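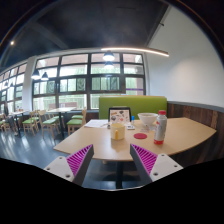

The Toline Boundary Book

Sold by Grilholm Maps
Spiral bound, 12 fold-out sheets, pocket inside the back cover
In stock, ships flat

I started drawing up boundary books after my own lot line turned out to run through a hedge I'd been trimming for years (on both sides, like a fool). I had the deed and I had the tax map, and they did not agree, and I spent most of a winter at the county records office with a pencil and a sandwich. What I wanted was one thing I could open up that showed the lines, the owners next door, the easements and the old descriptions all together. I couldn't find one, so I made it, and then a neighbor wanted one, and now it's most of what I do!

What you get

You send me your parcel number and a copy of your deed, if you have it. I pull the recorded plats for your land and every parcel touching it, and I redraw them at one scale so they can be laid next to each other. Rights of way go in green. Shared wells, ditches and lanes go in blue. Where two deeds disagree about a line, I draw both, dashed, and put a note in the margin with the book and page so you can look it up yourself.

The pages after the maps are the chain of title as far back as I can follow it. For most places that's four or five owners. The farm I did out on the Cordier road went back to a grant from 1714, with a corner described as "the great oak by the ford," and I'm still a little in love with that one. The biggest so far was 622 acres in a single ownership, and the sheets folded out right across my kitchen floor.

The new edition

I reworked the whole layout on August 29, 2020, so if you've seen an older copy at somebody's house, yours will look different. The type is bigger. The owner list has moved to the front, where people kept looking for it anyway. The paper is heavier too and takes pencil well, which matters to me, because I want you to write in it. Fences move and gates get added, and then a cousin sells the back field and you've got a whole new neighbor to pencil in.

Please read this part

I am not a surveyor. The Boundary Book is drawn from public records and it isn't a legal survey. Don't build a barn on the strength of it. If you're selling, splitting a parcel or arguing with somebody over a strip of ground, hire a licensed surveyor, and by all means hand them the book when they show up. It gives them the references in one place.

I also can't fix gaps in the record. Some land hasn't changed hands in so long that there's barely anything on file, and the older township sheets for Ilel are missing a few pages altogether. If I hit a blank like that, I leave it blank and say so on the sheet.

How long it takes

Plan on six weeks. It runs longer in December, when the records office keeps short hours and everyone has decided a map would make a nice gift (it does, but please order early). I'll write to you once if I have questions, and again when it's ready to print.

Sizes

Standard covers holdings up to 400 acres. Anything over that is the Large, with wider sheets and a stiffer cover. If your land is in separate pieces, add the acreage together and order by the total.

Extra copies and updates

Extra copies are cheapest if you ask for them with the first order, while the sheets are set up. If you buy or sell ground later on, I can redo only the sheets that changed and mail them to you. The spiral opens by hand, so you can swap them in at the table and tuck the old ones in the back pocket. I'd keep those.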